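Burkden Housing Services
Resident Support Desk
Ticket 1142: Kitchen circuit loses power, shared kitchen, Dalen House
Opened: Monday, March 11, 2024
Reported by: Danang Hidayat
Assigned to: Ekene Ugwu
Priority: Normal
Status: Closed

Summary of report
The resident states that the wall outlets in the shared kitchen lose power when the electric kettle and the countertop oven are in use together. Ceiling lights are not affected. The resident has reset the breaker on each occasion. A similar fault was recorded in November under ticket 886 and closed without a repair.

Entry 1, E. Ugwu
The panel was inspected. Outlets on the north and east walls share one breaker. No damage or discoloration was found at the panel. The resident was asked to use one heating appliance at a time until further notice.
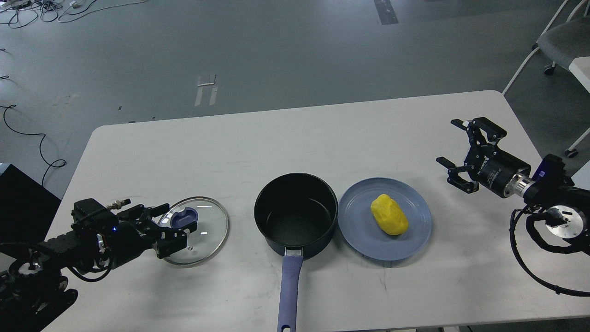

Saucepan, glass lid and plate on the white table.

Entry 2, E. Ugwu
The countertop oven was tested alone for one hour and the breaker held. With the kettle added, the breaker tripped after five minutes. The fault was assessed as an overload.

Entry 3, K. Tambunan
A separate circuit was approved for the east wall. The work was assigned to Vamier Electrical.

Entry 4, E. Ugwu
Installation is complete. Both appliances were run together and the breaker held. The panel label has been updated. Ticket 886 has been linked to this record.

Closure approved by: Zulkifli Teoh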